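Confiture de mirabelles à la pectine Stakon : quelqu'un a vraiment comparé ?
Publié en août par prune_de_garde
12 réponses – 3 partages

prune_de_garde
Bonjour à tous. Je vois passer partout la recette « moitié moins de sucre » avec le gélifiant Stakon et j'ai du mal à y croire. Sur le sachet ils annoncent 600 g de fruits, 133 g de sucre, trois minutes d'ébullition, et ça se garderait un an au placard. Un an, avec si peu de sucre ? J'ai suivi la recette à la lettre, avec des mirabelles de chez Segers bien mûres. Ça a pris, je ne dis pas le contraire.

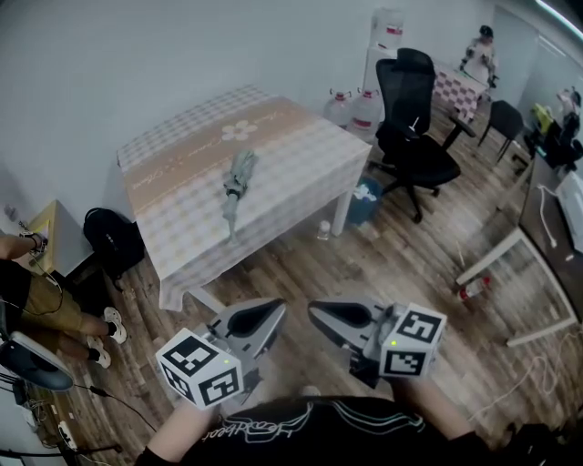 Seulement la texture fait plus gelée de cantine que confiture, et deux pots ont commencé à rendre du jus au bout d'une quinzaine. Avant d'en racheter j'aimerais lire des gens qui ont fait l'essai avec et sans, le même jour et avec les mêmes fruits. Les avis du site, merci, je les ai lus.

tartine62
Chez moi ça tient très bien. Le jus, c'est que tu as remué trop tôt ou rempli trop froid. Il faut verser bouillant.

prune_de_garde
J'ai versé bouillant. C'est écrit en gras sur le sachet, difficile de passer à côté.

marmite_et_cie
Je n'ai jamais compris l'intérêt. La mirabelle contient déjà de la pectine, surtout si on en garde quelques-unes pas tout à fait mûres. Une nuit de macération, un demi-citron, les noyaux dans une mousseline, et ça prend tout seul. Le sachet sert à aller vite, et on le paie au goût. Quant à l'année de conservation, je demande à voir. À 133 g de sucre pour 600 g de fruits, je mets au frigo et je mange dans le mois.

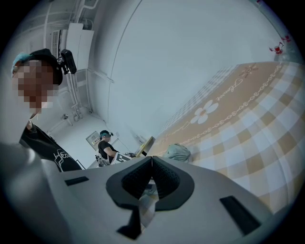
tartine62
Pour la conservation, la propreté compte davantage que le sucre, il me semble. Pots ébouillantés, couvercles neufs, torchon propre, et je ne lèche pas la cuillère entre deux pots. Mes enfants se moquent parce que je sors la charlotte bleu clair, la même que sur la photo, enfoncée sur le haut de la tête, mais je n'ai pas jeté un seul pot l'an dernier.

marmite_et_cie
Sauf que les moisissures se fichent pas mal de ta charlotte si le pot reste ouvert dix jours sur la table du petit déjeuner. Le sucre protège aussi après l'ouverture. La propreté, c'est le minimum, on est d'accord.

Citrouille_b
Je confirme pour le jus qui remonte, mais avec une autre marque (Civitz). J'ai pesé ce qui s'était séparé dans ma bassine ratée : 137 g de sirop clair. Depuis je recuis deux minutes de plus et ça va mieux. Après, est-ce que c'est la cuisson ou des fruits moins gorgés d'eau, je n'en sais rien.
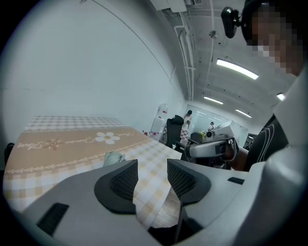
Et il avait plu toute la semaine avant la cueillette, donc mon essai ne prouve pas grand-chose. Je précise aussi que ma bassine est en inox, les puristes vont me tomber dessus.

prune_de_garde
Merci, au moins un chiffre. Je vais refaire deux demi-bassines, une avec Stakon, une à l'ancienne avec le citron, et j'ouvrirai un pot de chaque à Noël. Le sachet annonce « presque 3000 foyers convaincus », on verra si j'en fais partie.

tartine62
Tu pars perdante ! Goûte au moins sans regarder les étiquettes.

prune_de_garde
D'accord pour l'aveugle. Mais je garde le ticket de caisse.

Contact – © Forum Stinditz, cuisine et conserves – Haut de page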